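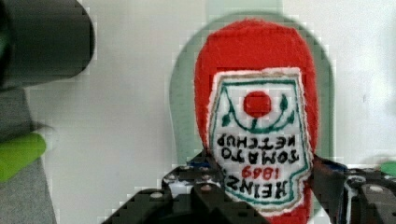

A reader wrote in after the last gallery to ask whether condiments really count as plush food, seeing as you'd never sit down and eat a bowl of one, and shouldn't there be a hot dog first? Fair question! I went back and forth on it for a whole evening, and my answer is that condiments count, and that a hot dog is coming when I find one with a face I can live with (or better yet, without a face).

So welcome back to the soft groceries page. This is where I put the stuffed food as I get to it, a line or two apiece, though I've never once kept it to a line or two and I'm not going to start with this one. The new arrival is the ketchup.

Plush ketchup, Heinz label, bright tomato red. Fuzzy all over, with that felty surface that collects every crumb and cat hair in the house.

The label is my favorite part. It's a white fabric patch in the keystone shape, with the tomato and its leaves and vine in stitching and the lettering embroidered in black, and the 1869 in red thread. I have a real weakness for embroidery on toys. Printed labels crack, or they go gray in the wash, and then you've got a bottle of nothing in particular. Thread just stays put. The white border is a bit frayed and I've decided to leave it alone. I did get as far as threading a needle.

I found it at Lodstead, the secondhand barn out past the feed store, in a bin marked "soft misc." If you've been there you know the bin. It's deep enough that you end up on tiptoe with your arm in to the shoulder, and half of what you pull out is a single slipper. I paid 2 dollars, which I thought was very reasonable, and the woman behind me in line asked if it was a pillow. It could be a pillow! I tried it. It's not a great pillow.

A few people have asked how I clean the secondhand ones, so while I'm on the subject: lint roller first, and more sheets of it than you think. Then a damp cloth with a drop of dish soap, dabbing instead of rubbing, especially near any stitching. Rubbing is how I made a bald spot on the pear. I don't put anything with a sewn-on patch in the dryer anymore, it goes on a towel by the window and I turn it over whenever I walk past. For fuzz that has gone flat I use an old baby brush and go in little circles.

Somebody else recommended the Vokent fabric shaver and I did buy one. It's good on sweaters. On plush I'd be careful -- the fuzz is kind of the whole point, and a shaver doesn't know the difference between a pill and the actual toy.

Where does it live? For now, with the breakfast things, next to the fried egg, because people put ketchup on eggs and I'm one of them. The full collection is 37 pieces with this one, if you count the peas as one piece (they're attached at the pod, so I do). The sorting goes breakfast, produce, bakery, and then a shelf for everything I can't place. The ketchup would have gone there too but the soda cup takes up all the elbow room.

Things I'm still looking for, in case you're somewhere with a better bin than mine:

A mustard to go with it, in a proper loud yellow. Similar height if possible, I don't want them looking like a parent and child.

The Sukprasert noodle bowl with the lift-out shrimp. I missed one last May by a few minutes and I still think about it.

Any pickle. I've been outbid on pickles more than on everything else put together.

Trades are welcome. I've got a spare croissant and a doubled-up avocado half (same half, sadly, so they don't make a whole), and I can mail small things or bring them along to the Binau toy swap. Please don't send anything before writing to me, my mailbox is tiny and the last watermelon slice had to be folded.

Next up is the toast, once I've finished fixing the crust seam. It's taking a while, brown thread comes in 100 shades and I own the wrong ones.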